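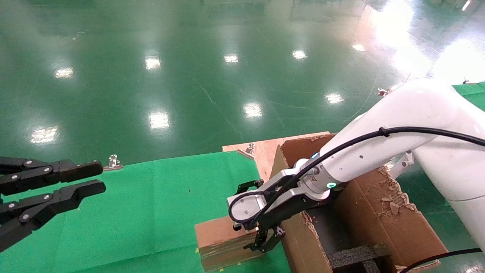 The Drikitz comparison is a bench procedure for evaluating two robotic grippers side by side on the same set of handling tasks. It was drawn up at the Rathnayake workshop in Holemville and is used mainly for two-finger end effectors mounted on light collaborative arms. The procedure records grasp outcomes, approach clearance and cable behavior. It does not measure cycle time or maximum payload, which are covered by separate tests.

Background

Manufacturers usually state gripper performance as stroke, closing force and repeatability. These values are taken under fixed conditions, often with a steel gauge block, and say little about how a finger behaves when it meets soft packaging or a crushed corner. The Drikitz comparison was written to fill that gap for packing work. Its first version used one arm and exchanged the gripper between runs. Changing the tool disturbed the calibration of the mount, and differences between two grippers could not be separated from differences between two installations. The second version keeps both grippers mounted for the whole session, facing the same work area from different sides.

Test setup

The work surface is a board covered with plain green cloth, clipped at the edges. The cloth gives an even color behind the parts and allows a single segmentation threshold for all runs. Creases are permitted. An earlier draft called for the cloth to be stretched flat, but the rule was dropped when operators found that a slightly uneven surface gave a more useful test of fingertip height control.

The test objects are pieces of cardboard and small cardboard boxes. Used material is preferred to new. A larger open carton with foam in the bottom serves as the place target. Torn flaps on the carton are left as they are, and a finger that catches on one is logged as a contact event.

Lighting is the ordinary ceiling lighting of the room. On a glossy floor this produces strong reflections behind the work area, and the camera exposure is locked before the first run so that the reflections do not shift it.

Gripper types

The comparison was designed around two finger layouts.

Parallel grippers move both fingers along a straight line, so the fingertips stay at a constant height as they close. They suit blocks and boxes with flat, opposing sides. Their main limit is stroke: an object wider than the opening cannot be picked without turning it.

Linkage grippers use pivoting segments. Depending on the linkage, the fingertips may follow an arc and change height during closing, in which case the controller has to correct the approach. Long link fingers reach past carton walls more easily than a compact parallel body, but play in the pivots adds up toward the tip.

Cable routing

External cables are the most frequent cause of rejected runs. A cable clipped along the arm needs enough slack at the wrist for full rotation, and the slack normally forms a loop near the tool flange. If the loop is too large it can touch the carton before the fingers do - if too small, it pulls on the connector at the end of wrist travel. The procedure requires the wrist to be turned through its full working range once before each session, with the loop watched by eye.

Procedure

Each gripper makes 80 attempts per object type. An attempt consists of approach, closing, lift, a hold of 2 seconds, and placement in the carton. Fingertip opening on approach is set by the operator and may not be changed within a series. A closing force of 30 newtons is the default for corrugated board. Objects marked by the fingers are kept and reused, with the damage noted.

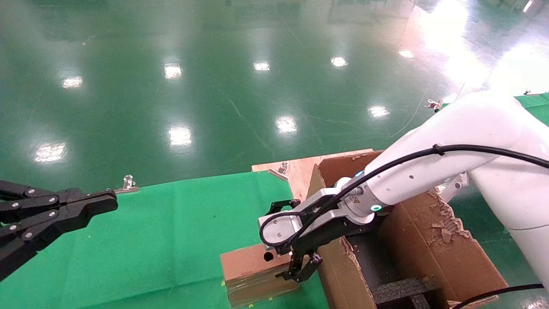
Sointu Savolainen objects that a fixed default force favors grippers with wide fingertip pads, as the same force on a narrow tip crushes the board and then counts as a good hold. She recommends setting contact pressure instead and reporting the force that results.

The current text keeps the force default but adds fingertip area as a required field on the record sheet.

Scoring

Results are entered as held, slipped, missed or contact. A run with more than one result takes the most severe. The reference data set, compiled in October by Nazma Kanagaratnam, contains 2,872 scored attempts and is stored in the log format of the Hunex controller. Attempts aborted by the safety stop are excluded.

See also: end effector, tool flange, force control, bin picking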